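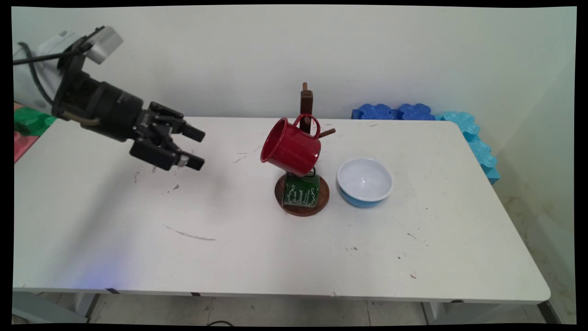

The Rudlow is a breath alcohol interlock for cars, light trucks and vans. It consists of a handset, a control module fitted behind the dash and a coiled cord between the two, and it prevents the starter from engaging until the driver has given a breath sample below the set limit. The cord is the part most often damaged by poor fitting. It should be run with slack at the handset end so that it hangs in a slight curve, as the thick black cable does on its way to the arm's wrist, and it should never be drawn tight over the edge of a trim panel. A cord under tension works at the strain relief each time the handset is lifted, and the resulting intermittent fault is recorded as a disconnection.

We use cookies to keep this site working and to measure traffic. Accept all | Manage settings

Operation

The driver turns the key or presses the start button, waits for the handset to finish warming up and blows steadily until the tone stops. The sample is measured by a fuel cell sensor, which responds to ethyl alcohol and is largely unaffected by acetone. A pass releases the starter relay. A fail holds the relay open and begins a lockout period, the length of which is set by the program administrator.

Mouth alcohol will produce a fail. Mouthwash, some cough syrups, vanilla extract and fresh yeast dough can all leave enough vapour in the mouth to register. Drivers should rinse with water and wait before giving a sample. A second sample taken after the wait will normally show whether the first reading came from the mouth or the bloodstream, and both are kept in the log.

While the engine is running, the handset asks for further samples at random intervals. The driver is given time to pull over. A missed or failed running test does not shut off the engine under any setting. It is written to the log, and the horn output can be configured to sound until the vehicle is stopped and the ignition turned off.

Specifications

Sensor: electrochemical fuel cell
Supply: 12 V or 24 V, negative earth
Memory: 4,000 events, oldest overwritten only after download
Warm-up: 9 seconds at room temperature, longer in cold weather
Handset cord: coiled, replaceable, keyed connector
Camera: optional, mounts to windshield pillar
Display languages: 11
Housing colour: grey

Cold weather

The handset may be removed and taken indoors overnight. This is recommended wherever the vehicle is parked outside in winter, as a handset at cabin temperature will warm up faster and draw less from the battery. Removing the handset is not logged as tampering provided the ignition is off. The control module stays in the vehicle. In standby its draw is low, but a vehicle left parked for several weeks should be put on a maintenance charger.

Installation

Installation must be carried out by a technician who has completed the Pakach fitting course. The module connects to constant power, switched ignition, earth, the starter circuit and an engine-running signal. On push-button vehicles the Eklund adapter is also required. It is ordered separately, and the vehicle's make, model and year must be given at the time of ordering.

All splices are soldered and covered with numbered seal tape. The seal numbers are entered on the installation record and checked at each service visit. A broken seal must be reported to the administrator before it is replaced.

Calibration and service

The sensor drifts with age and use. The unit counts down to its next calibration and shows a reminder on the display. If the date is missed, a grace period begins, after which the vehicle will not start until it has been taken to a service centre. Calibration is done with dry gas at a known concentration. The log is downloaded at the same visit and sent to the administrator in encrypted form.

Mouthpieces are single-user items. Households in which more than one person drives the vehicle should keep a labelled mouthpiece for each driver.

Ordering

Rudlow interlock, complete with handset, module, cord and mouthpieces: $1,355. Installation, calibration and the Eklund adapter are not included. Leases are available to drivers enrolled in a provincial program. Fleet orders are handled by Birthe Bisgaard at the Pakach sales desk. Units ordered before the end of June ship with the current firmware and can be updated at the first calibration.

The older Jirkon handset does not fit the Rudlow module. The connectors are similar in shape but keyed differently, and forcing them will bend the pins.

Shares: 11

Comments (3)

fleetmgr_north
Does the horn output have to be wired? Our yard is next to houses.

Eirini Kyriakidis, Pakach Support
It can be left unconnected if your administrator permits it. The missed test is still logged. Please have the technician note it on the installation record.

D. in Red Deer
Had mine since last winter. Taking the handset inside makes a big difference. The display is hard to read with sunglasses on.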